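Brush nibs going soft after a few months – replace, flip or give up?

Markers, Inks & Pens > Alcohol markers

inkdebt
Posts: 296

I have the 122-color Cisteck set, the one in the case that closes if you kneel on it. Bought in January with money that was meant for a dentist. I love the colors. What I don't love is that the brush ends on my most used ones (the skin tones, the two warm grays, one red) have gone from springy to something like overcooked pasta. They still put down ink. They just won't come to a point anymore, and lines that should be thin at the ends come out looking like I drew them with a thumb.

Ink isn't the problem as far as I can tell. I topped up the red from a refill bottle and now I have a very juicy thumb.

So do I replace the nibs, flip them, or accept that I am a chisel-end person now? I draw mostly small figures on Driltinwood marker paper, the smooth one, so it isn't like I'm scrubbing at watercolor paper.

gravelpit
Posts: 1710

Replace them. You can't flip a brush nib, it's only pointed at one end. The chisel ones you can sometimes pull and turn around, depending on the brand.

Also, how hard are you pressing? Every "my nibs died" thread ends up being about pressure.

inkdebt

Normal pressure? I don't know how to answer that. I have never been complained about by a marker.

gravelpit

Look at the tip while you draw. If it's bent so far that you're coloring with the side of the nib all the time, you're pressing too hard for detail work. The side is for filling areas. The tip is for lines. People use the side for everything and then want the tip to still be there when they come back for it.

tallulah_b
Posts: 7

I'm going to disagree a bit with gravelpit, very politely, as a person with seven posts. I don't press hard at all and mine went soft too, same set. The first thing to go was the red, and the red is the one I overfilled. I think too much ink does it. When I let it run down for a couple of weeks before topping it up again it firmed up some. Not like new, but better.

gravelpit

Overfilling makes them drip and blob. It doesn't wear out the fiber. Two different complaints.

tallulah_b

They may be different complaints, but they're happening to the same marker.

Hanane Hegazy
Posts: 1022

You're both half right, and I'm saying so mainly to annoy both of you equally.

A brush nib has to hold ink and also spring back. If it's swimming in ink it gets heavy and slow to recover, and a blob sits at the tip just when you want the stroke to go thin. If you lean on it every time, the fibers near the point spread and stay spread. The first one goes away as you use the marker up. The second one doesn't. So before you spend money, find out which you have.

My test is boring but it works. Take scrap paper, the same paper you draw on and not the back of an electric bill, which drinks ink and will make any nib look drunk. Do a row of short strokes: land lightly, press in, lift off. Do them slowly, then do them at the speed you really draw. Let the marker rest flat with the cap on overnight and do the row again on the same sheet. 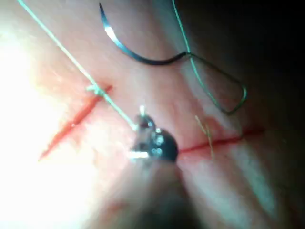
Tapered strokes are where a tired brush nib gives itself away, a lot more than flat fills, so spend your scrap paper on those. What you want is thin, then fat, then thin again, and you want to decide where the fat part goes. Most of us put it dead center out of habit, and the result is a row of lentils. Look at the incision on the left of the practice skin pad: bright red line, widest and deepest in color toward the low end, and it still runs out to a point at each end. If your red marker can do one of those at a diagonal, with the weight at the bottom, the nib is fine. If you get one good point and one stub, look at your lift-off first. If both ends are stubs no matter how gently you go, the fibers have spread, and no amount of resting will bring them back.

Then compare the two rows. If the second day's are clearly better, it was too much ink. Go easier with the bottle. If there's no difference, buy nibs.

inkdebt

I feel seen by "a row of lentils." I have pages of lentils.

Going to run the test tonight on the red and the worst of the grays.

moth_ledger
Posts: 588

While you're doing that: which nibs do people buy for these? The Cisteck ones are sold in packs and the pack costs about what I'd pay for two new markers, and my arithmetic goes wobbly after that. I've seen Claltia nibs that are supposed to fit.

gravelpit

They fit. Slightly thicker at the base, so they go in tight. Use tweezers and push straight. If you wiggle, you bend it before it has drawn a line.

lowcountry_pete
Posts: 341

Claltia nibs did NOT fit mine. Two went in, one got stuck halfway, and one is somewhere behind the radiator, where it can stay. I'd stick with the brand's own.

gravelpit

Do you have the older round barrels or the newer square ones?

lowcountry_pete

Oval?

gravelpit

I don't know what you own.

lowcountry_pete

Neither do I, I got them from my sister. They say Cisteck on the cap and the caps don't all match the barrels, so I'm not prepared to swear to anything.

Hanane Hegazy

Pete, if the caps don't match, check that before anything else. A cap that doesn't click lets the marker dry out from the brush end. A dry brush nib goes scratchy, though, which is the opposite of what inkdebt has.

For moth_ledger: I order nibs from El Sherbiny, who sell them singly out of a drawer if you ask by email, and not at all if you only look at the website. The website has a photo of the drawer. I don't understand their business either but I've been happy with it for years. Bring (or send) the old nib so they can match it.

moth_ledger

Emailing a shop to ask about a drawer is exactly the kind of errand I got into this hobby for. Thanks.

inkdebt

Results. I'm typing with one gray finger.

Red: bad row last night, noticeably better row this morning. Points on both ends if I'm careful. So that was me and the refill bottle, and tallulah_b gets a point.

Warm gray: bad row last night, identical bad row this morning. Stubs everywhere. Looked at it with a magnifier and the tip has a little split in it, like hair that needs a trim. So that's pressure, and gravelpit gets a point, which I'm giving through my teeth.

I use the gray for shadows under everything, and when I watched myself do it, yes. I lean on it like a bar.

tallulah_b

A point! I'd like it on my profile.

gravelpit

Told you. Use the chisel end for those shadows and keep the brush for edges. Your next nib will last a lot longer.

quillwort
Posts: 64

Can you trim a split nib? Asking because I already did it, with nail scissors, and would like to hear that it was a good idea.

Hanane Hegazy

You can, with a very sharp blade and a long angled cut, and you get a shorter brush that behaves like a stiff bullet tip. Fine for outlines. It won't taper well again. With nail scissors I would say you now have a unique marker.

quillwort

It makes two lines at once. I'm calling it the grass marker.

moth_ledger

I'd honor that as a technique.

lowcountry_pete

Update on the caps: I went through them all and tried swapping. Most click now. There's one left over cap and no marker for it, so there must be a marker in my sister's house with nothing on its head. I've sent her a message. She says she doesn't use markers anymore, which seems about right.

inkdebt

One more thing before this drifts any further. How do you know when you've put in enough from the bottle? The instructions say "until the nib is saturated" and I took that as a challenge.

Hanane Hegazy

A few drops at a time, on the chisel end, then stop and wait a couple of minutes with it lying flat. Draw a line. If it's streaky, a few more drops. If color comes back onto the shoulder of the nib and sits there shining, you went too far. Blot it on a paper towel and leave it alone till tomorrow. And don't refill because you happen to have the bottle open for another marker. I say this as somebody who has ruined a sleeve that way. Twice, same sleeve.

inkdebt

I did four in a row because the bottle was open. OK. Nibs for the gray ordered, red is on a diet, and I'm doing a page of strokes with the fat part anywhere except the middle. Will post it if there are fewer than ten lentils.

gravelpit

Post it either way.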